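The Patience of a Paper Table

In Ginditz, people still cover their tables with brown paper before any work that asks for attention. My grandmother did it for sorting beans, and my neighbors do it for gluing, for cutting, for repairing a lamp. When I moved to Grutden, I brought the habit with me, and I was happy to find that other people had it too.

The paper is cheap. At the Bukhari hardware store one roll lasts me from February until the end of summer. You pull it tight over the edge, press it flat with your forearm, and accept that it will wrinkle a little. Then comes the tape. I prefer the blue kind that painters use, which lifts away clean and shows well against the brown.

A grid of tape changes how you use a table. Each object receives its own place, and your hand learns to return it there. At the workshop in Iserano, where I spent 2 winters, we marked every surface in this way, and the first lesson took 90 minutes and contained no tools at all. We only put things down, looked at them, and moved them again.

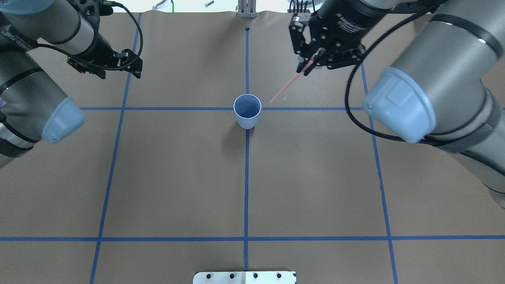
The best object for such practice is a plain plastic cup. It is light, it stands by itself, and it forgives you when you knock it over. A narrow base and a wide rim teach you where the weight is. If you set it near a crossing of the tape, you see at once how far it has moved from where you wanted it.

I have kept notes on these exercises for 19 years — small notes, mostly about mistakes. The last one has the number 2488. It says that the line nearest to me was crooked and that I left it so until the evening.

When the paper is tired, I peel the tape first, slowly and at a low angle. The sheet goes under the boots by the door, and I cut a new one in the morning.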